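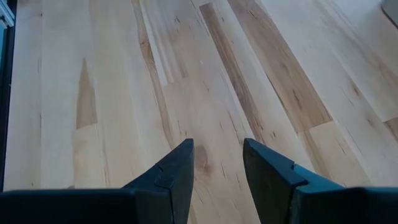

Light-coloured hardwood, long narrow planks.

Wimiswood floor care notes: data card

Version 2. Last changed December 13, 2023. Kept by Spyros Vrettos.

What it is
A table of 400 pieces of advice on looking after wooden floors, copied from product leaflets, fitters' handouts and old household manuals. Each row has the advice, where it came from, the finish it claims to be for, and a column called "reason given". That last column is empty more often than I would like.

What it is not
Proof of anything. I have not tested the advice, and I doubt most of the people who wrote it had either. "Never use vinegar" and "always use a little vinegar" both appear, sometimes for the same finish. I left both in.

Sources
The Vova leaflets make up the biggest share, so treat any majority view with suspicion — one firm repeating itself is not agreement. The Midtbø handouts were translated by me, and my word for "soap" may cover more than one thing. Fillance sent 58 rows in August, nearly all of which recommend buying Fillance.

Known problems
Oiled and waxed floors are mixed up in the older manuals. Where I could not tell, the finish is marked "unclear".
Room humidity figures are copied as printed. I would not set a humidifier by them.
Roughly 97 rows say "damp cloth" and none says how damp.

Files
advice.csv, the table
sources.txt, titles and page numbers
changes.txt, what was corrected and when

Use
Free to copy with the sources file attached. Please don't quote a single row as "experts say". Corrections are welcome if they come with a page number.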